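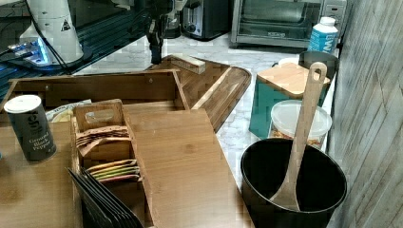

Teresa Matos came back to Morkgate in October to sell her aunt's house. She had the key, a list from the agent and two days off work. She put the list on the kitchen counter, on the white part with the gray veins, next to the long cutting board, and read it standing up. Item one was the well. Nobody had used it in 13 years, and the agent wanted a paper saying it was capped.

She called Horácio Antunes, who had capped it.

"There's no paper," he said. "Your aunt paid me in eggs."

"Would you sign one now?"

"I'd have to look at it first."

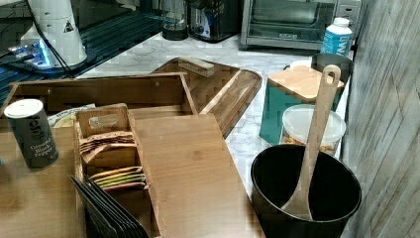 He came at four. They walked down past the fence and he pulled the weeds off the lid and stood on it with both boots. It held. He wrote the note on the back of the agent's list and signed it.

"What are they asking for the place?" he said.

"A hundred and three thousand."

He looked up at the house for a while. Then he asked whether she still had the hens.

"A neighbor took them," she said.

He nodded and went to find his truck keys.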